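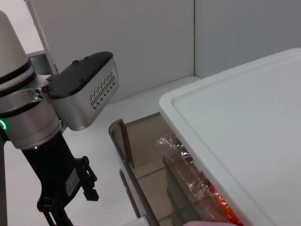

How Robots Learn From Examples

A page for young readers from the Nundelance Learning Centre

People learn many things by watching and then trying. You may have learned to tie your shoes this way. Some robots can learn from examples too, but they need a great many of them, and people must gather those examples with care.

At Nundelance, staff gather examples for a learning system called Flovo. The system is being taught to pick up everyday objects from a bin and set them down in another place.

What is an example?

An example is a record of one job, from start to finish. A trained person, called an operator, guides the robot arm through the job. While the arm moves, the computer saves two kinds of information. The first is what the cameras see. The second is how the arm moves, including how far each joint turns and when the gripper opens or closes.

A gripper is the part of a robot that takes hold of things. It does the work of a hand, although it may look very different from yours.

Why are so many examples needed?

Imagine that you had only ever seen one apple. You might think that every apple was red and sat on a blue plate. A learning system can make the same kind of mistake. If an object is always in the same corner of the bin, the system may learn to reach for that corner even when the object has been moved.

For this reason, operators change things between examples. They turn objects around, move the bin and swap one object for another. Clear wrapping is a hard case, as it bends and shines and a camera can see straight through it. Operators record extra examples with wrapped objects.

The first Flovo collection has 2543 examples. An operator records some 80 in one morning and takes a rest after every 32.

What happens to mistakes?

Sometimes an object slips or the gripper closes too soon. The operator marks that example with a note. A second person then watches the recording and decides whether it should be kept. An example in which the operator drops an object and picks it up again can be very useful, because it shows the system how to recover.

How does the system learn?

The computer studies the examples many times. It looks for links between what the cameras saw and what the arm did next. It is then tested with objects placed in new positions. When it does poorly, operators gather more examples of the part it found difficult.

Try it yourself

Place seven small objects in a box. Ask a friend to close their eyes, and guide their hand to each object using words only. Write down the words that worked best. Then move the box and try the same words again.

Words to know

Joint: a place where a robot arm can bend or turn.
Operator: a person who guides a machine.
Sensor: a part that collects information, such as light or distance.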